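The Big Gray: A Gallery

Posted by Isabelle Vachon
Filed under: Places To Stand
527 views

Every campus gets one piece of ground that the architects were clearly proud of and that the rest of us use as a shortcut. Ours lies between the two long buildings at Grotport, and it is called Eichhorn Court on the maps and the Big Gray by everyone who has to cross it carrying lunch.

I worked next to it for eleven years before I thought of it as a place at all. Then in May I had an hour to kill between a dentist and a budget meeting, so I spent it out there, on the pavement, under the kind of sky that makes you check whether you left a window open. I came away fond of it, or at least on speaking terms.

A few facts for the people who like them. The original plans give the width as 133 feet, and Berkay Uçar in the archive says the drawings show a fountain in the middle that was struck out in red pencil. The pencil also got a row of benches and something labeled "sculpture (tall)." What survived the pencil was the paving.

Click any picture to make it larger. It will still be mostly pavement.

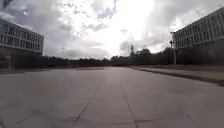
The joints do all the decorating. If you follow them with your eye they head off toward the horizon together, and the curb on the right comes along for the ride.
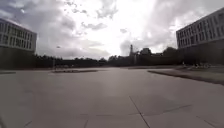
Windows on both sides, grass on the right if you're feeling rural. Pale on top and dark at the bottom is the house style for buildings. 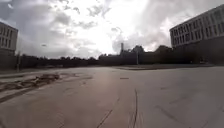 Half sky, with a line of trees doing its best to look like countryside.

When I sent the link around the office I got more mail than I have ever had about anything, including the time I wrote about the vending machines. It seems people have been holding in their feelings about the Big Gray for years.

Consolacion Yap wrote to say that she learned to ride a bicycle out there at the age of 30, after hours, with her sister jogging alongside and shouting. She points out that there is no better surface for it. You can wobble in any direction you like and have plenty of time to think about it before you reach a curb. She also fell off, twice, and says the concrete is exactly as hard as it looks.

Ekrem Çınar wants it on the record that the court is a wind tunnel from October on. He has lost two umbrellas and most of a grant application. The application was 40-something pages and he got back the cover sheet and the bibliography, which he says were the strongest parts.

Firdevs Karabulut, who has the office at the far end of the second floor, disagrees with all of us. She likes it empty. She told me she looks out of her window in the morning, before the first bus, and it's the only thing in her day that isn't asking her for something. I had been planning a joke about the fountain at this point and I've taken it out.

Now for the part where I have opinions.

Every few years somebody proposes to do something about the court. The last round was the Nelta plan, which had planters. The planters were going to be on wheels, so that they could be moved for events, and I would like you to picture wheeled planters in Ekrem's wind. Before that there was a proposal for colored paving in a wave pattern, and before that a snack kiosk, which I would have supported, provided it sold soup. The price on the planters came to $3858 each. I asked whether that included the plants. It did not include the plants.

I used to be in favor of all of it. Put in anything, I said. Put in a giant chess set. Then I stood out there for an hour with my face still numb on one side and noticed that I was looking up, which I don't do much. There isn't a lot of sky in the rest of my working day. My office faces a loading dock and a sign about the loading dock. Out on the court the buildings keep to their own sides and the weather gets the middle, and on a cloudy day that's a decent show for the price.

It is a terrible place to eat a sandwich, I'll grant you. There's no shade in July and nothing to lean on in any month. Crossing it while somebody you know crosses it from the other end is a social ordeal, because you've both seen each other far too early and now you have to decide when to start smiling. I start too soon every time. By the time we meet my cheeks hurt.

But I'd leave it alone. Maybe one bench. Maybe the soup.

A couple of practical notes for anyone tempted to visit. The bus stop is on the Zurnivton Road side, and the walk in from there is short and badly signposted. The best time is late afternoon, when the classes have cleared out. Bring a jacket regardless of what the forecast says, and leave the umbrella at home unless you're tired of it.

If you have older pictures of the court, I'd love to see them, especially anything from the years when the red pencil was still being argued over. Berkay has a scanner and is lonely. Send them to him care of the archive and write your name on the back, lightly.

Next month: the stairwell in the east annex, and why it smells like oranges.

Comments are open until the spam gets bad.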